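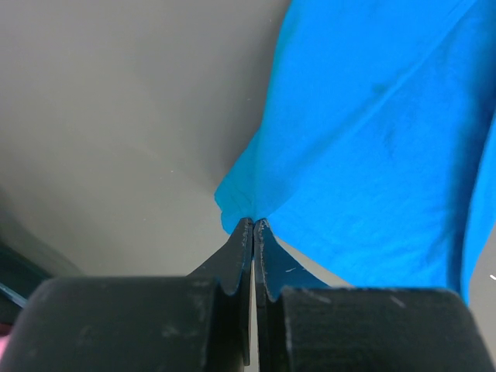 Hello all,

On Monday Bit-na Seok wrote:
> Do the clothes for the Pellville swap need folding first, or can I bring them in a heap?

A heap is lovely, Bit-na, please don't go ironing anything! I do my sorting by colour, blues first, and the pinks and blacks can wait their turn in the corner (mine always do).

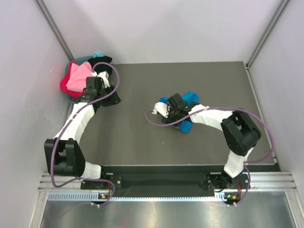
The bright blue one in the middle, the rest still piled at the back

Doors at 4, bags welcome.

Warmly,
Ye-seo Heo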